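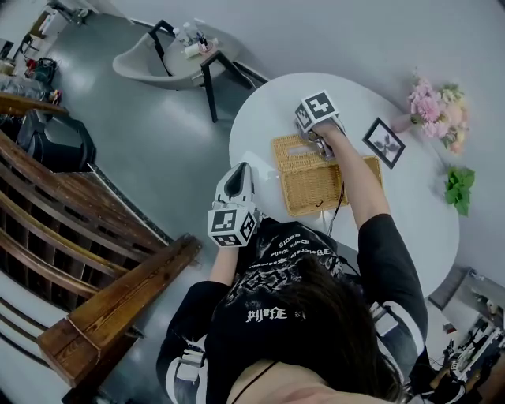 Figure 1. Operator at a table with two hand-held grippers, the right one held above an open wicker basket.

Filed under: Course Materials / Work and Technology / Unit 2

Automation in the Workplace: Changes in Tasks, Skills, and Supervision
Instructor: Valbona Zupan
May 2018

1. Purpose of this handout

This handout supports the second lecture in the unit. Students should read it together with the Grorkholm case packet and bring both to the seminar.

2. Demonstration as a form of work

In traditional automation, an engineer writes out each motion a machine is to perform. In teaching by demonstration, a person carries out the task by hand and the motions are recorded for later use. The operator in Figure 1 holds a gripper in each hand. The white cubes on the grippers carry black-and-white marker patterns, which can be used to track the position and angle of a tool as it moves.

The lecture treats this activity as a job in its own right. It has a pace, a physical load, and a standard of quality, and it should be described in those terms when it is added to a workplace.

3. The Grorkholm case

Grorkholm packs gift baskets and household goods at its Astley site. Before the change, packers rotated among all stations during a shift. Under the new arrangement, part of the staff was assigned to demonstration work in sessions of 90 minutes, followed by a break of 30 minutes. The first project, named Grindeck, produced 1,011 accepted recordings.

The case packet reports the following changes for staff:

- Packers assigned to demonstration work were asked to repeat one task many times in the same way. Several said that they missed the variety of the line.
- Output was no longer measured in finished baskets. Supervisors had to agree on what made a recording acceptable, and early disagreements led to complaints about fairness.
- Wrist and shoulder strain was reported in the first weeks. Table height and session length were reviewed as a result.
- Job titles and pay grades were left unchanged until the annual review, although the duties had changed.

4. Points for the seminar

Skill. Besnard, the consultant retained for the case, argues that experienced packers give better demonstrations because they waste less motion. Consider whether this knowledge should be paid for separately, and who may use the recordings once the worker has left.

Consultation. Staff at Astley were informed of the project after the equipment had been ordered. Identify the decisions that were still open at that stage.

5. Preparation

Prepare a one-page job description for a demonstration operator. Include duties, training, rest periods, and the person to whom the operator reports.

Related items
Unit 1 Handout: Machines and the Division of Labor
Grorkholm Case Packet
Seminar Guide: Writing a Job Description
Unit 3 Handout: Retraining and Pay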